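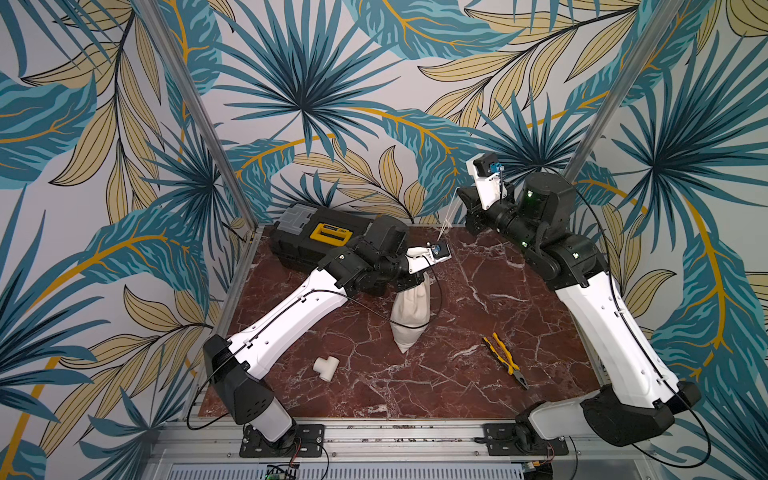 How do I get the cord back into a cloth sack once one end has pulled inside the hem?
Pull the cord out completely, fasten a small safety pin to one end, and feed it through the hem from the side opening until it comes out again.

Ticket 601
Product: Hurau cloth sack, cream, cord closure
Opened by: Ailbhe Noonan, Cladwood
Handled by: Jarlath Madigan, Orkberg support
Opened: November 25, 2024
Status: Closed

Ailbhe Noonan
We took 2,000 of the Hurau sacks for gift packing. 96 of them have a cord that slides back into the hem as soon as the sack is pulled shut. The stitching on the hem looks fine and the cord isn't frayed. Once one end has gone in, you can't get it back with your fingers. The packers have been tying string around the neck instead, but it looks untidy and customers can't reopen the sack without scissors.

Jarlath Madigan
Thanks. Please check two things on a few of the bad ones:
1. Are the two cord ends knotted together, or is each end loose?
2. Lay the sack flat and measure the cord against the width of the opening. It should be twice the width plus a hand's length.

Ailbhe Noonan
Loose ends on all the ones I checked. The good sacks have the ends knotted together. Length is right on all but two, and those two are short by a couple of inches.

Jarlath Madigan
Then the knot was missed before packing. Fix for the sacks with the right length:
Pull the cord all the way out.
Pin one end and thread it back through the hem.
Even up the ends with the sack open flat, not gathered.
Tie both ends together in one overhand knot, a finger's width from the tips, and pull it hard.
Close and open the sack a few times. If the knot goes into the hem, tie a second one on top of it.
Set the two short ones aside and I'll replace them.

Ailbhe Noonan
Úna Lenihan did the first dozen this morning. Holding so far. One thing — the pin kept catching at the side seam. She got past it by turning the sack inside out at that corner. A blunt plastic needle also worked and was quicker.

Jarlath Madigan
Good, I'll add the needle to the notes. Two replacement sacks are going out today, with spare cord. If you cut your own, tape the end before cutting or it will unravel.

Ailbhe Noonan
All rethreaded and knotted. Replacements arrived. We filled some and hung them by the neck overnight and none came open. You can close this.

Jarlath Madigan
Closed. Missing knots reported to the packing side, Ciarán Keogh has it.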